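Workshop notebook, Fallum site, sorting and kitting section
August 2019
Entry by: V. Nechyporuk
Circulation: bench staff, Notport liaison, stores

Purpose of entry

To record the state of the small-parts bench following the change in working arrangements, and to set down what staff have reported to date. The earlier entry on this subject (February) covered the bench layout only and should be read first.

Staffing and duties

Before the change, small parts for the Marchuk kits were picked by hand on both shifts. One person sat at the bench for the full shift, with a relief at the midday break. Under the present arrangement no one is assigned to the bench full time. The former bench position has been divided between tray loading, checking of finished lots, and attendance on the arms when they stop. The same person may hold all of these duties in one shift, and usually does.

Staff who previously picked by hand have been retained in the section. Two have asked to return to kit assembly and this has been agreed. The others have been signed off for tray loading and restart. Restart after a jaw fault is not to be attempted by anyone without sign-off, including supervisors.

Lot size

Lots remain at 200 pieces. A trial with lots of 35 was tried at the request of Pamholm and was not continued, as the loader was called back to the bench too often to complete any other task. Pamholm has been informed in writing.

Observations from the bench

1. Time at the bench is now made up of short visits. Staff report less stiffness in the neck and hands. They also report that it is harder to settle to checking work when a stop may be called at any moment. Both points are noted and neither has been measured.

2. Dropped pieces continue to be the main cause of a call. A piece on the tabletop is to be left where it is until the arms have been paused. Reaching in to tidy is a habit carried over from hand picking and several of us still have it, the writer included.

3. A pile pushed up against one side of the tray gives the grippers more trouble than a spread one. Loaders have been asked to level the parts by hand before closing out of the bench. The instruction sheet says only "fill tray" and will be reworded.

4. The former pickers recognize a bad piece by feel. The arms do not. Checking has therefore moved to the end of the lot, and up to 5 rejects per lot are being found there which would formerly have been set aside during picking. Stores should allow for this when booking lots in.

5. Paperwork kept at the bench is to stay in the organizer at the back wall. Lot cards are not to be laid on the tabletop while the arms are in use.
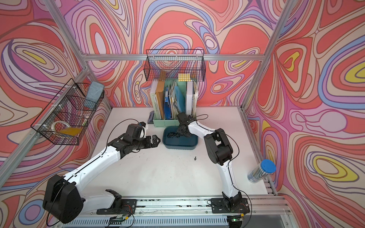

Small-parts bench, both arms at the teal tray. One piece on the tabletop in front.

Comments received from staff

The night shift has asked for a signal that can be heard from the assembly tables. At present a stop may go unnoticed until the next visit. Request passed to Notport, no reply yet.

One loader has asked who is recorded as responsible for a lot when the pieces were picked by the arms. Until advised otherwise, the person who checks the lot signs the card. The writer considers this unsatisfactory, as that person may not have loaded the tray, and has proposed a second signature line.

Outstanding

Reword instruction sheet, item on tray filling. (V.N.)
Second signature line on lot card. Remaining stock of the old card is 175; use up first or withdraw, stores to decide.
Sign-off for night shift relief, to be arranged with Notport.
Audible signal, awaiting reply.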